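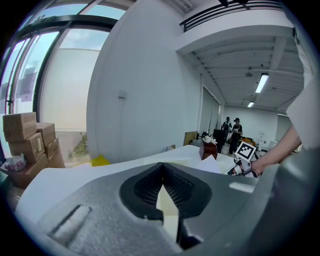
Last changed: 17 November 2024

How Do Robots Learn to Pick Things Up?
By Imogen Naylor

Think about picking up a sock. You look at it, your hand goes down, your fingers close, and up it comes. You don't have to think about your fingers at all. You learned how when you were a baby, by grabbing at things over and over and dropping a lot of them.

A robot starts out knowing even less than a baby. If you want it to pick up a sock, one way is to write down every single move as a list of instructions. That works well if the sock is always in the same spot. But if the sock is a little to the left, or rolled in a ball, the list is wrong and the robot closes its fingers on air.

There is another way. People can show the robot lots of examples, and a computer program can look for patterns in them. A program like this is called a learning system.

Hands you can hold

At a workshop called Wanasholm, people make examples using grippers. A gripper is a robot's version of a hand. Most have two fingers, called jaws, that open and close. These grippers are not joined to a robot, though. A person holds one and does a job with it, such as moving a flower or picking up a sheet of paper.

A camera rides on the gripper. It records what is in front of the jaws while the person works. That is why the gripper takes up so much room in the picture at the top of this page. The white table, the box of white flowers and the paper are all seen from the gripper's side of things. On the right, somebody's hand is holding a second gripper.

What is the square for?

Look at the second gripper again and find the black-and-white square with the blocky pattern. It is called a marker. A computer can spot a pattern like this much more easily than it can spot a hand or a sleeve. From the size and tilt of the square, it can work out how far away the marker is and which way it is turned.

What goes into one example

One example is one try at one job, from start to finish. The team calls it a "take." A take has the video from the camera, and it has a record of how the gripper moved and when the jaws opened or shut. It also has a short label in words, like "put the flower in the box."

Yaa Abubakari makes takes at Wanasholm. A short one lasts 10 seconds. She does the same job 20 times, then moves the things on the table and starts again. On one day in November she made 153 takes.

"My arm gets tired before I get bored," she says. "I try to go slowly. If I jerk the gripper, the video is a blur."

Why so many?

Suppose you had only ever seen one dog, and it was brown. You might think all dogs were brown. A learning system can make the same kind of mistake. If the box is in the same place in every take, the system may learn to reach for that place, whether the box is there or not.

So the team changes things. They use other tables, other rooms and other times of day. Different people take turns too, and some of them are left-handed.

Checking the takes

Terence Staniforth watches the takes afterward. He removes any where the label is wrong or the camera was blocked. From one batch he kept 115. Takes with a small slip in them, where the person misses and then tries again, often stay in. Robots miss too, and they need to see what to do next.

Words to know

Gripper: the part of a robot that holds things.
Jaws: the parts of a gripper that open and close.
Marker: a printed pattern that a computer can find in a picture.
Take: one recorded try at a job.
Label: words that tell what a take shows.

Try it yourself

You need a pair of kitchen tongs, a cup and a sock. Ask a friend to close their eyes. Now tell them, in words only, how to put the sock in the cup with the tongs. Then let them open their eyes and watch you do it once. Swap places, move the cup, and have another go.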